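Research & Industry | Automation
8 comments · 1,927 shares

Learning When to Let Go: A Canadian Group Rethinks the Robot Grasp

By Abhishek Sandhu

The standard measure of a robotic grasp is whether the object leaves the surface. Researchers at the Dubey Centre for Applied Manipulation have spent the past 2 years arguing that this measure is too generous. An object may be lifted and still be held so poorly that it cannot be set down where it is wanted, handed to a colleague or returned to its case. The group's latest report, released on 20/05/2026 under the title Trenus, proposes that a grasp be judged by what it permits afterward.

The method is straightforward in outline. A human operator guides the arm through a short task, and the system records the motion of the fingers together with the view from the wrist. Conventional training treats every moment of such a recording alike. Trenus gives greater weight to the intervals immediately before contact and immediately before release, when small errors of angle are most costly. The remainder of the motion is retained, but it contributes less to the final behaviour of the machine.

The collection assembled for the study comprises 3,141 demonstrations, all performed by trained operators at the Centre's Rivham laboratory. Objects were drawn from household and office supply: hand tools, stationery, games, kitchen articles. The authors favoured items that present an awkward profile to a parallel gripper. A slim item resting flat offers the fingers very little height to work with, while a broad, rigid one may exceed their opening in one direction and fit comfortably in another. The approach must therefore be chosen before the fingers close, and it must be chosen from a viewpoint that changes with every movement of the wrist.

Of the full collection, 1,927 demonstrations were used to train the model. The others were reserved for evaluation and for a comparison with Aslow, an earlier method developed by the same group, which selects grasp points from a fixed overhead view. The report finds that the newer method placed objects more accurately after lifting them, particularly where the item was long and narrow. On the simpler question of whether the item was lifted at all, the two methods could not be separated with confidence.

Background was also a consideration. Many laboratories work against plain panels, which simplify the task of distinguishing an object from its surroundings. The Rivham group chose patterned walls and veined surfaces, on the view that a model trained only against blank backdrops is poorly prepared for an ordinary room.

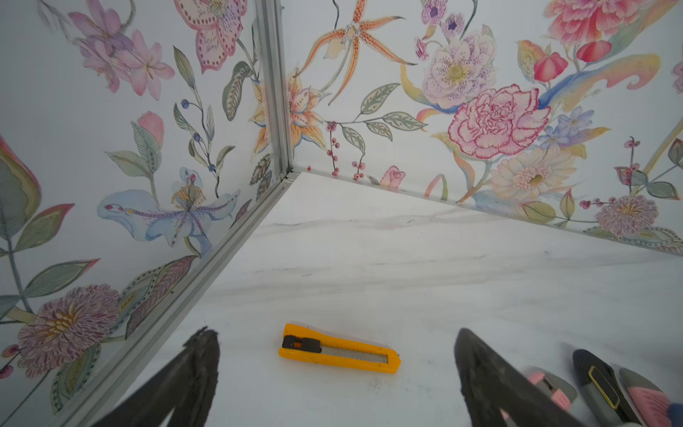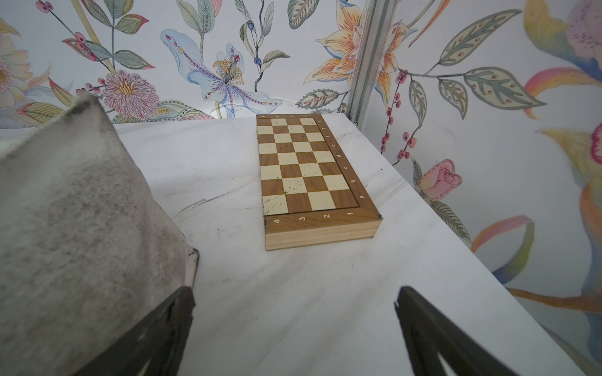
The authors are careful about the limits of the work. Only rigid and nearly rigid articles were evaluated, and the report makes no claim regarding cloth, cable or food. Operators differed noticeably in style, and the model appears to have inherited some of their habits, including a tendency to pause before release that served no evident purpose. Whether such pauses should be removed from the recordings or left for the model to discount is a matter on which the authors remain divided.

A further round of trials is planned for June, in which the same objects will be presented under altered lighting and the operators will be asked to work from the wrist view alone.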